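Household Management, Unit 5: The Working Counter
Humberg Extension Program, course handout
Revised April 12, 2020

Purpose of the unit

Students will learn to arrange a kitchen counter so that daily items are within reach and a clear area remains for preparing food. The unit carries 200 points, and the written plan described below is due before the practical session.

5.1 Small storage on the counter

Small items such as tea packets, clips and measuring spoons collect wherever there is open space. A compact cabinet with a drawer gives them a fixed location, and its flat top may hold a few canisters. The drawer must open fully without striking anything placed in front of it. Assign contents to the drawer before filling it, and record them in the plan. Paper towels may stand beside the cabinet on an upright holder. 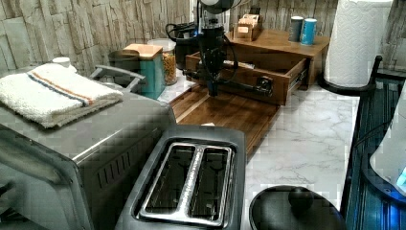 5.2 Zones

The Gurel method, used throughout this course, divides the counter into a back row, a heating zone and a work area.

The back row holds dry goods and upright tools. Pasta belongs in a clear jar with a lid, so that the remaining quantity can be checked at a glance. Opaque canisters should be labeled on the side facing the cook. A crock for spatulas belongs in this row as well, near the work area.

The heating zone holds the toaster and toaster oven. Keep their cords away from the cutting board. Towels must be removed from the top of any oven before it is switched on.

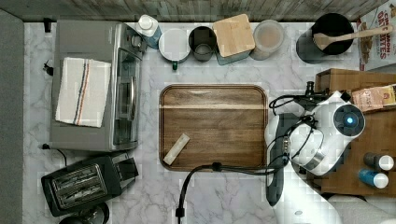

The work area is planned around the cutting board. Leave at least 8 inches of open counter on one side of the board for bowls and plates. Cereal boxes may remain at the back if they are used every morning; otherwise they return to the pantry.

5.3 Assignment

Draw your own counter from above and mark the three zones. Attach a statement of no more than 300 words explaining which items you would move and where. Students using the Hsueh workbook may draw on the grid page provided there.

Reading: Rallari course packet, section on dry storage.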